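Robot arm and a front loader: what are your house rules?
Posted in Home & Workshop Robots

Lucinda Ruiz-Ortega
Hi all, I've been asked to write the safe working sheet for our laundry jobs at Strickland and I'm a bit stuck. It's one arm, one washer, and a person standing by. Do I need separate rules for reaching into the drum and for handling the door? 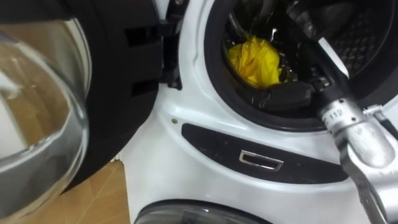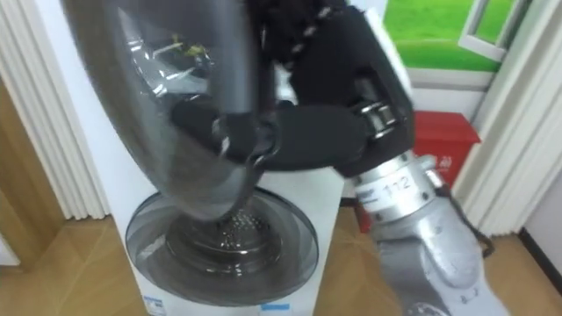
What I've got so far
Machine unplugged at the wall, stop button in someone's hand, nobody within 2 metres while the arm is live. I also want a limit on how hard it can push on the door but I've no idea what's sensible. Anything obvious missing?

Perkley
Yes, split them! We used to have one rule for both and it was a muddle. For the drum, ours says slow speed from the moment the fingers pass the seal, and no sideways moves until the hand is fully back out (rubber seals tear easier than you'd think, and a new one is a pain to fit). For the door, write down where the hand may hold it, and make the arm let go before anyone comes near. Hinges first on the daily check, then cables. As for the push limit, start low and work up with your own door, I wouldn't copy somebody else's number.

Jorura
just keep your fingers out of it lol

Tastero
Agree with Perkley. I'd add a log. We write one line per run, 848 so far, and it's how we spotted our door starting to sag. Also have a proper look at ISO 12100 for the risk assessment side, it's dry but your sheet will be much easier to write afterwards.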